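Home Tickets Knowledge Base Downloads My Account Log out

Ticket 51: Gripper drops hem during hand-guided fold
Status: Resolved
Opened by: Randi Kvam, Wutavden
Product: Stirkine teaching kit

Aug 28, 2018 - Randi Kvam
We're teaching the arm to fold bedding by remote control, and I love how quickly people pick it up! One snag, though. When I close the leader handle on a hem, the fingers pinch fine and then relax as soon as I start to pull. It did this on 4 of 10 demos. Firmware is current, and I've rebooted both arms.

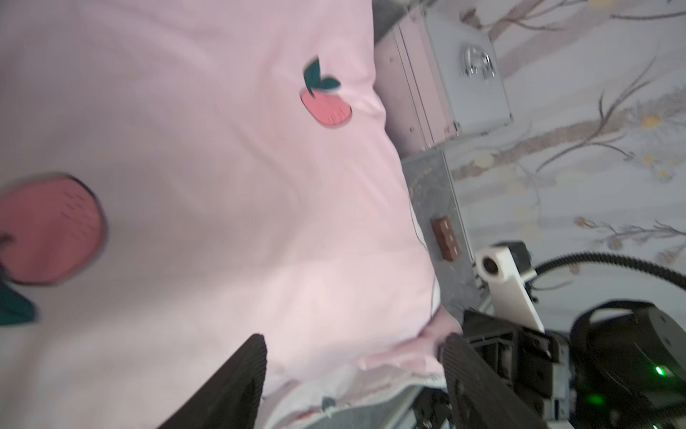
The pink fruit-print cover is the worst for it, with the hem folded over on itself. Plain towels give me no trouble at all. Log attached.

Toivonen support
Great log, thank you! Your grip hold is set to 60, and the handle spring is drifting back under that when your wrist turns. Please redo the handle zero with your hand completely off it, then drop the hold to 51 and try the same cover.

Randi Kvam
Did both and ran another 10 demos - all 10 held! The replay folds the hem over by itself now, and the whole room cheered. Could the handle zero go in the startup checklist? I'd skipped it since March.

Toivonen support
Wonderful news! Checklist request passed on to the docs team. Closing this one, reply here to reopen.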